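Threads > Home & Table > Small Spaces
Latest Popular Saved Log in
Filed under: table talk, rentals, slow Sundays

Okay, thread time. I finally dealt with the table situation and I have thoughts, so get comfortable.

For anybody new: my kitchen table is also my desk, my mail pile and my craft corner. It seats 4 if everybody likes each other. Last month it seated zero, on account of the mail.

Sunday morning I took every single thing off it. Every pen, every takeout menu, the candle that smells like a dentist. Wiped it down twice and then just stood there with my coffee looking at bare wood like I'd moved house.

The wood is soft and it marks if you so much as glare at it, so I keep a big white board over most of it. People keep asking if I'm going to get a real tablecloth. No! Tablecloths need ironing and I do not own a working iron.

Then the fun part – trying stuff out. I had the cream tray from Brimatico (birthday present to myself, zero regrets) and the striped placemats I got at the Rustcombe market back in July. I'd never put them next to each other before. The tray had been living on top of the fridge holding batteries.

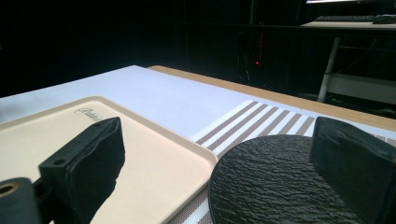

Cream tray, brown and white stripes. I'm into it.

I was worried the stripes would be too much, but they're more of a taupe than a real brown, so they sit pretty quietly next to the cream. My sister voted for plain placemats. My sister also has gray everything, so I thanked her for her input and moved on.

Placemat facts, since I got 2 replies asking already: I bought 4, they were cheap, and I've washed them once on cold and dried them flat over the shower rail. One came out slightly wonky at a corner. That one is mine now, guests get the good ones.

The tray is going to be the "everything that stays out" spot. Salt, pepper, the honey, napkins. If it doesn't fit on the tray it goes back in a cupboard. I've made this rule before with a basket and it lasted until Wednesday, but a tray has a rim and no sides to hide things behind, so I'm hopeful.

Somebody asked about raised rims and crumbs. Yes, crumbs will collect in there. You pick the whole thing up and tip it over the sink – it takes one second and it's weirdly satisfying.

Still undecided on what goes in the middle of the table. I have a little Kashindye bowl that would be nice for lemons, but then I have to keep buying lemons. Is that a lifestyle I can commit to? Taking opinions.

Also the mail. The mail has moved to a Fitport box by the front door, the kind with a lid, and I've promised to open it once a week. There were what felt like 1000 coupons in that pile and most of them were for a car wash. I don't have a car.

Dinner tonight is soup, on a placemat, at a table, like an adult. Will report back on spills. If you've got a tray rule that has worked for longer than a week, please put it in the replies, I'm taking notes.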